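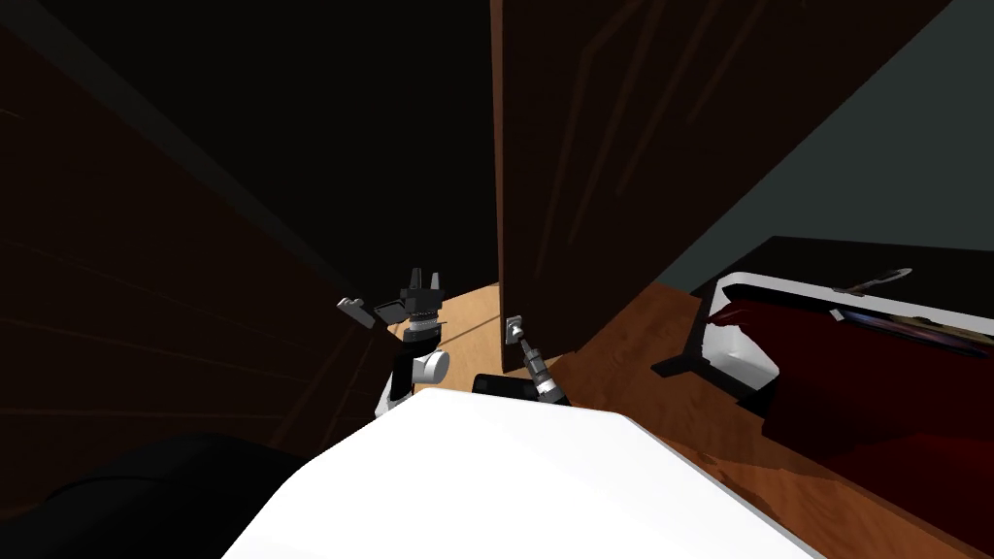

June, open afternoon, notes written up at 17:40

Visitors came over from Sandmont in one group, plus Devendra Mittal from the Udirham office, who wanted to see the door task before he signs off the next block of simulator time. Ran everything on the big screen in the front room, with the robot's own view up full size and the joint plots on the laptop beside it.

Order was: short talk, door task in the simulator, questions, then visitors had a go on the controllers. The talk overran by 15 minutes. Next time cut the part on the history of the Kawaguchi scenes, it only means something to us.

Door task. Used the flat with the dark door and the red seat next to it, same start pose as last month. The right gripper goes in low, by the bottom corner of the door, and the left arm stays up near the gap. Devendra asked why we go for the corner when there must be a handle. Told him this version of the task leaves the handle out on purpose and only scores the push. He thought that should be written on the task sheet and I agree. Added to the list.

Seven runs in front of the visitors. Five went through. One timed out with the gripper short of the door, and on one it caught and the base turned with it. That second one is the same fault as in May, I think - the base controller gives way before the arm does. Saved the log. Didn't try to fix it with people watching.

The gap past the door is very dark on the projector. On my monitor it's dark as well but on the wall it went to solid black, and two people asked if the room behind had failed to load. Try a lamp in there, or turn up the ambient light in the Tileo settings for demo use only. Must not touch the lighting in the training set.

Hands-on part went well. Most people could get an arm to the door inside a couple of minutes. The common mistake was driving the base and the arm together and losing track of the left hand. One visitor asked for a second view from above. We have one, it was switched off to keep the frame rate up.

Numbers for the report: the current policy was trained on 700 recorded runs and checked on 100 held back. Gave these out verbally, Devendra wants them in an email with the split by flat.

To do:
- email to Devendra
- handle note on the task sheet
- base controller log, compare with May
- lamp test, demo copy only
- overhead view at half rate, see if the laptop copes
- return the borrowed projector lead to Udirham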